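Plestville Lab Publishes Hand Comparison, Advises Buyers to Wait

PLESTVILLE, Jun 18, 2023 – Groveo, an independent test shop for robot hands, today released results from its first side-by-side trial of two multi-fingered hands, the Cistano and the Egilsson. Neither one earned a recommendation.

The trial covered 331 pick-and-place attempts using light plastic items and a plate. Both makers advertise "human-like" handling. Groveo found that claim hard to support. The Cistano hand dropped or misplaced 54 items. The Egilsson did slightly better but needed recalibration nine times.

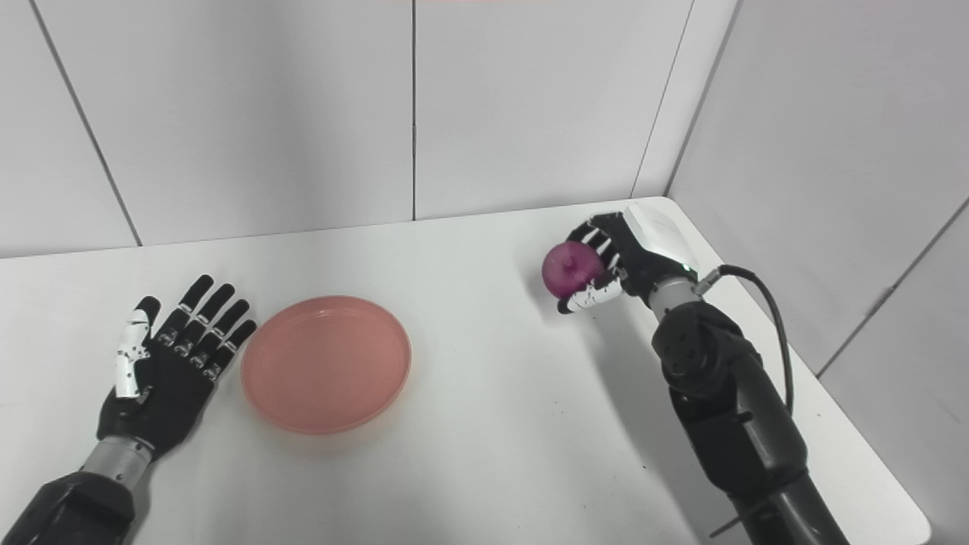 Does a hand with more fingers beat a simple two-finger gripper?
For the items in this trial, there is no evidence that it does. A basic gripper run as a baseline failed only five times and never had to be recalibrated.

Groveo notes that the trial has limits. All attempts took place on a clear white table, with one object at a time, which is kinder than any packing line. Results on a crowded bench would likely be worse. Wear was not measured, and neither maker would share its own failure logs.

"Demo videos show the good takes," the company said in its report. "We would like to see the rest before anyone signs a purchase order."

A second round, with softer objects and a different controller, is planned for December. The full report is available from Groveo on request.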